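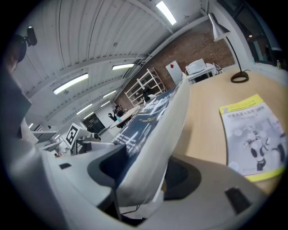

Section 4. Setting up the Datisetti hand-held grippers

In this section you prepare the wearable set and make the first recording. You need the two grippers with their marker cubes, the head camera, the chest unit with harness, and the Jokgate software already installed on your computer. If the software is not installed yet, go back to Section 3 first.

Read all the steps once before you begin. The first set-up goes easier when a second person can help with the harness.

4.1 Prepare the place

1. Choose a room with even light from the ceiling. Lamps on the table may stay where they are, but switch them off for the first recording.

2. Choose a table you can walk up to from the front. The space in front of it must be free, so that you can take a step back without touching a chair or a cable.

3. Lay the objects for the task on the table. For the practice task you need two books, one with a hard or stiff cover and one paperback. Put them flat, with a hand's width between them.

4. Lead all power cords to the side of the table where you will not stand.

Caution: During recording you look at your hands and not at the floor. A cord that crosses your way is the most common cause of a fall with this product.

Note: Other people may stay in the room and continue their work. Please tell them before you record, as the cameras see much more of the room than you expect. In some countries you also need their agreement in writing.

4.2 Put on the head camera

5. Place the head camera on top of the head with the lens pointing forward. Tighten the band until the camera does not move when you nod.

6. Open the preview in Jokgate and look down at the table. The table top should sit in the middle of the preview. If you see mostly the far wall, tilt the camera down by one click and check again.

Note: Long hair should be tied back. Glasses are no problem.

4.3 Put on the chest unit

7. Loosen both shoulder straps fully, then put on the harness like a rucksack worn in front.

8. Close the buckle and pull the straps tight, left and right by the same amount. The unit must sit on the breastbone, with the curved housing on top.

9. Bend forward once, as if you wanted to lift something from the table. If the unit swings away from your body, tighten the straps again.

Caution: Do not wear the harness over a thick jacket. The unit gets warm in use, and under a jacket the air cannot go past it.

4.4 Connect the grippers

10. Check that the marker cube is fixed firmly to each gripper. Turn it lightly with two fingers. A cube which moves, even a little, must be fastened again with the supplied key, and after this you have to repeat the calibration in Section 5.

11. Plug the cable into the gripper until you hear the click. Let it hang down towards your body with some slack, and do not wind it around the arm.

12. Press the power button on the gripper for 2 seconds and wait for the green light. If the light blinks, the gripper is still searching for the chest unit. Wait up to 50 seconds before you try again.

13. Hold both grippers in front of your body, fingers pointing forward, and stand still until Jokgate shows "Ready".

Caution: Do not touch the printed sides of the cubes. Grease from the skin makes the pattern shine and the tracking becomes worse. Clean them only with the dry cloth from the box.

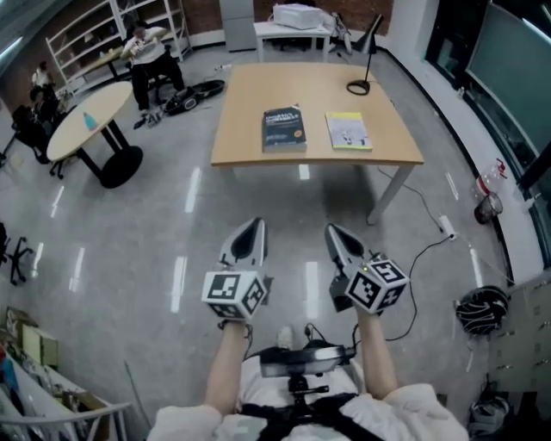
4.5 Make a practice recording

14. Stand in front of the table, so close that you can reach both books without stretching. Your elbows should stay slightly bent.

15. Start the recording in Jokgate, or ask your helper to start it. You hear one short tone.

16. Move one gripper to the hard book. Close the fingers on the edge of the cover, lift the book and tilt it until it stands steeply. Hold it this way for 4 seconds.

17. Lay the book down in the same place and open the fingers completely before you move the hand away.

18. Repeat with the paperback. Use less force here – the cover bends quickly and the book can slip out.

19. Return to the position from step 13 and stop the recording.

Note: Work at a calm, normal speed. Many new users move very slowly because they want to be exact, but slow recordings are harder to use later. Small mistakes can stay in. If a book falls down, pick it up with the gripper and continue.

4.6 Check the result

20. Open the recording in Jokgate and play the view of each camera. In the gripper view the finger must be visible during the whole task. It is normal that the room looks strongly bent in this view, the lens is very wide.

21. Look at the tracking line under the video. Green parts are good. Short yellow parts are acceptable when one hand passes behind the other. For red parts, see the list below.

Red at the start only: you moved before "Ready" was shown. Record again.

Red for one gripper during the whole recording: the cube is loose, dirty or covered by a sleeve. Roll up the sleeve and check the cube as in step 10.

Red each time you lift the book: the book hides the cube from the head camera. Turn your wrist a little outward, or take hold of the book nearer to the corner.

Picture freezes: the cable is not fully plugged in. Switch off the gripper, connect again and repeat from step 12.

4.7 After use

22. Switch off the grippers first and the chest unit last.

23. Lay the grippers in the case with the cubes facing up. Nothing heavy may lie on the fingers.

24. Charge the chest unit with the Leitão charger delivered in the set. Other chargers may fit in the socket but are not approved.

Spare fingers, straps and cubes can be ordered from the Ukcombe service desk. Please have the serial number ready; you find it on the inside of the case lid.

Continue with Section 5, Calibration.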